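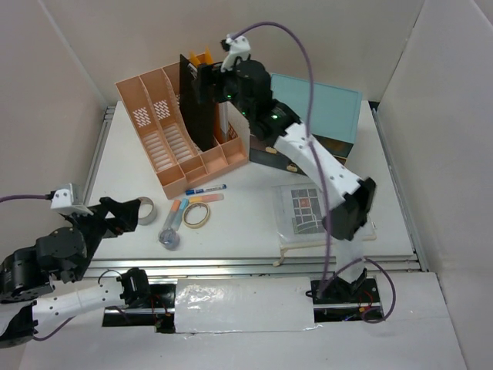
millrat62
Fair enough, but who loses shifts once the arms do the desk sorting?

Cilerberg
No one at our place so far. I used to tidy 20 kit benches a day, and now I plan them and my wrists love it!

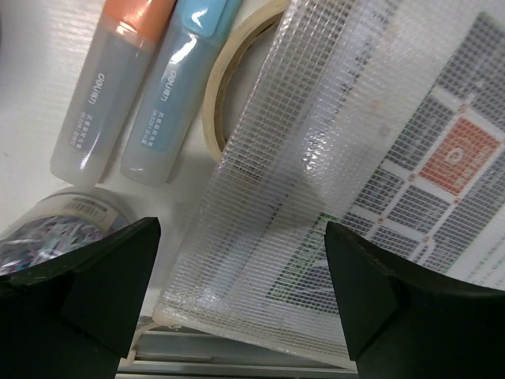
We did lose the chatty bit of the arvo though, and I miss it.

Skullham
Planning's a different job, mate. Did your pay change?

Cilerberg
Yep, up a grade in July, plus 8 hours' training!
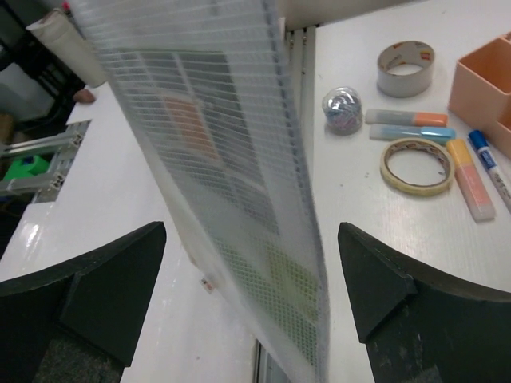
Sandhu
Lucky you. Ours got the training and no grade, so I'd get it in writing.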